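Recording Your First Batch of Examples on a Two-Arm Bench

If you have built your bench and the arms move when you ask them to, congratulations, the fiddly part is over and the slow part begins! I get a lot of mail from people who want to train a policy straight away and are a bit let down when I tell them to spend a Monday just recording. So put the kettle on, and let's go through it the way I do it at home.

Before you start

Decide on one task and write it down in a single plain sentence, with a start and a finish. Mine usually live on an index card taped up by the monitor. "Tidy the table" is too big. "Pick up the small piece and set it down on the dark square" is the right size, and you'll know at a glance if an attempt got there.

Next, choose what stays put and what moves. I leave the big furniture alone for a whole batch (the shelf, the mugs and cups on it) and change only where the small piece starts. Later on, you can shift the shelf too, but please do that in a separate batch with its own name. I mixed the two once in a project called Prulludar and spent 11 evenings sorting it out again.

Check your cables by hand. Swing each arm slowly through its full reach and make sure the loops have enough slack – a cable that tugs at the wrist will spoil the motion, and the model will happily learn the tug.

Recording

Bring both arms to their resting pose, start the recorder, count to three in your head, and then go. Move a bit slower than feels natural. If one arm has nothing to do, let it wait over the table, well clear of the other one's path, and resist the urge to wiggle it.

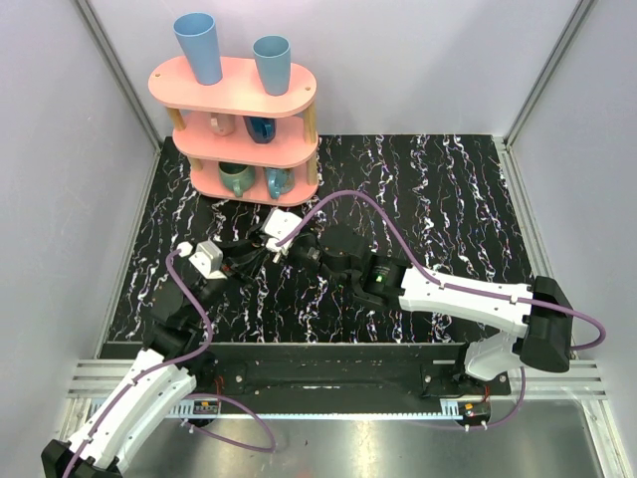
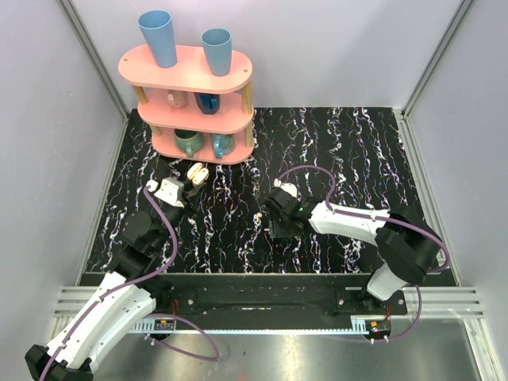

Both arms over the marbled table, with the mugs on the lower two shelves and the blue cups on top.

When you finish an attempt, go back to rest before you stop the recorder. Then mark it good or bad right then, while you still remember it. I use Trakell for this, and a single key press does it. Keep the bad ones in their own folder, too; I've been glad of them more than once.

Take a break every 28 attempts or so. Tired hands make lazy paths, and you will see it in the playback.

How many do you need?

My last batch had 383 attempts in it, and I could have stopped sooner. Look for variety first: near starts, far starts, the piece turned a little each time.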